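12/5/21

Gripper width tracking, desk recordings

Picked up where Kiprono left off on the jaw width estimate. The old code finds both jaws by color threshold, takes the pixel distance between them and looks up an opening from the calibration table. It works on plain backgrounds. On the desk set it jumps, and the jumps line up with frames where something red or pink gets into the mask.

Replayed the worst recording, 811 frames, with the mask overlay on. Two changes:

1. Search only a fixed band at the bottom of the image, where the jaws can be. The band comes from the lens calibration and sits in the Flara config under jaw_roi.
2. Keep one blob per side and drop any blob that touches neither the band edge nor last frame's position.

After that, 35 frames still fail the width check. Most are motion blur. Deisy wants them interpolated, I would sooner mark them invalid and let the planner side decide. Left it as a flag for now, default invalid.
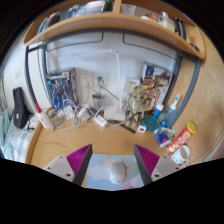 Does the fisheye need to be undistorted before the width is measured?

Undistorting is left out for this step. The jaws stay in the same part of the lens, so the table absorbs the distortion. The pose tracker does need the lens model and loads its own copy.

Mouse pick: the target is white and glossy on a light blue pad with clouds printed on it. Segmentation merges the mouse with a cloud when they touch in the image. Kavitha suggested prompting with a point at the middle of the jaw gap at closest approach, then running backward in time. Tried it on two recordings and the outline held on both. Needs a proper run.

Feature count for the pose tracker is capped at 700 per frame. Raising it to 3,000 gave no better loop closure on cluttered desks and slowed the replay badly, so I put it back. The cable tangle gives plenty of corners anyway.

To do
- rerun the full desk set with jaw_roi on
- ask Telmo if the Virkance exporter keeps the invalid flag or fills with zero
- Trinidad has the newer calibration table, merge before the rerun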